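## Keep-out distance on fixed-pedestal cells, in simulation

**skuvi_tom4**

We are writing house rules for simulated tabletop work at Uvness. My draft says no prop may sit within 400 mm of the arm base at reset. Does anyone enforce something similar?

**ranafell**

We did at Rana and dropped it. A fixed radius rejected 13 of our 690 layouts, and every one of them was perfectly reachable. Check clearance along the swept path instead.

**skuvi_tom4**

Path clearance depends on the planner. I want a rule a reviewer can check before anything moves.

**kelp_unit**

Then write both - static radius as a warning, swept clearance as a hard fail. Also log the random seed. We had 900 episodes at Pitau that could not be reproduced for want of one integer.

**ranafell**

Agreed on the seed. Still no on the radius, even as a warning. People stop reading warnings.

**skuvi_tom4**

My worry is crowding on the arm's side of the counter. Bottle close to the lower segment, paper cup next to it, and the gripper working in among the rest at the back.

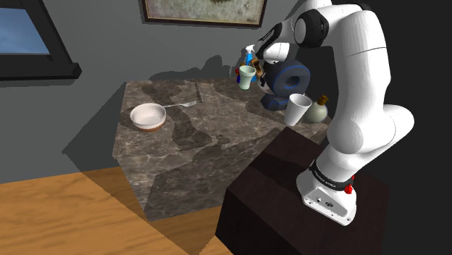 With the pedestal right up at the counter corner, a base radius would at least flag the bottle. Swept clearance only flags it if the planner happens to go that way.

**kelp_unit**

Measure from the link surface, then, and use the start pose. Skuvinex exports that distance per object.

**ranafell**

I could live with that. Put the threshold in the config, though, and keep it out of the rule text.

**skuvi_tom4**

Will redraft with link distance at reset. The seed goes in as mandatory.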